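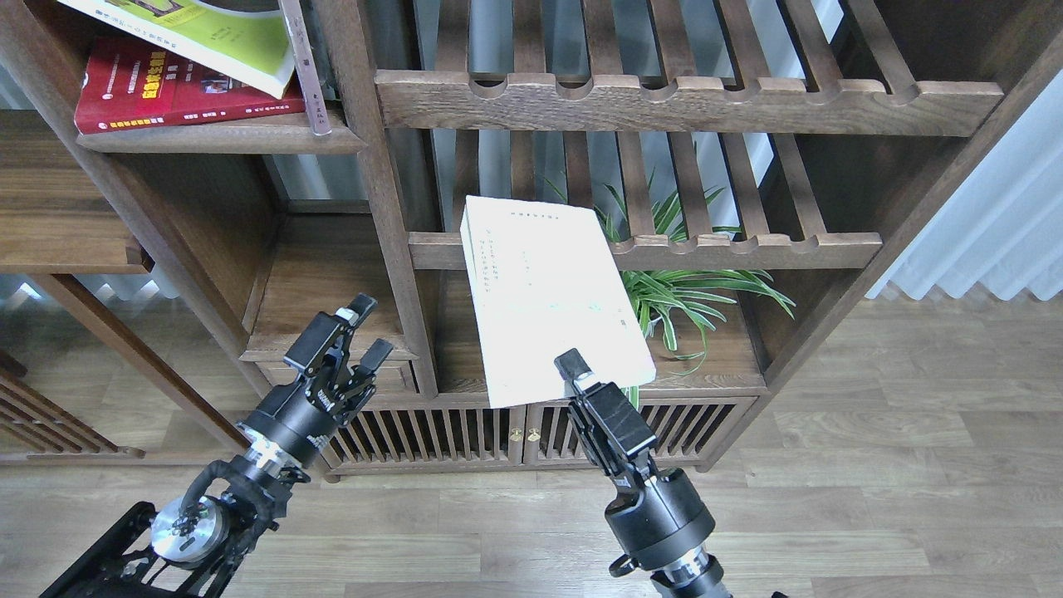
4. Filling the shelves

By now you should have a shelving unit that stands up by itself. If it leans, go back to section 3 and find the step you thought was optional.

The Buneck has slatted shelves, with cabinet doors lower down. The slats let air move around your books. They also let through pencils, bookmarks and the small hex key you will be needing again in step 4.6.

4.1 Wipe each slat with a dry cloth. Run the cloth along the slat. Going across them is quicker, and you will spend the time saved picking fluff out of the gaps.

4.2 Close the cabinet doors before you load anything above them. A book that slips forward will otherwise end up in with the board games.

4.3 Put the heavy hardbacks in first, lying flat if they are too tall to stand. Two or three in a pile is fine. Eleven is a side table.

4.4 Stand the paperbacks upright with their spines facing out. Thin ones with soft covers will lean back and then slide, so keep them between thicker neighbours.

Note: a pale cover shows every thumbprint. Wash your hands after step 4.1.

4.5 Set a bookend at the open end of each row and push it up until it touches the last book. Check that its foot sits across at least two slats. On one slat it will rock, usually at night.

4.6 Go round the shelf fixings with the hex key and tighten each by a quarter turn. New timber settles under load. Do this again in March if you are building in January, and write it down somewhere other than on a bookmark.

CAUTION: Do not line books up flush with the scalloped front edge. The curves dip in and out, and a small book placed over a dip has less under it than you think. Leave a finger's width behind the deepest part of the curve.

CAUTION: Do not climb the shelves to reach the top one. They are rated for novels.

4.7 Stand back and look at the whole unit. If one side carries all the atlases, move half of them across.

Missing a fixing? Write to Cecilia Mahama in the Buneck parts office, quoting part 243 for shelf fixings or part 400 for door hinges. Please say how many you need. "The usual" has been tried.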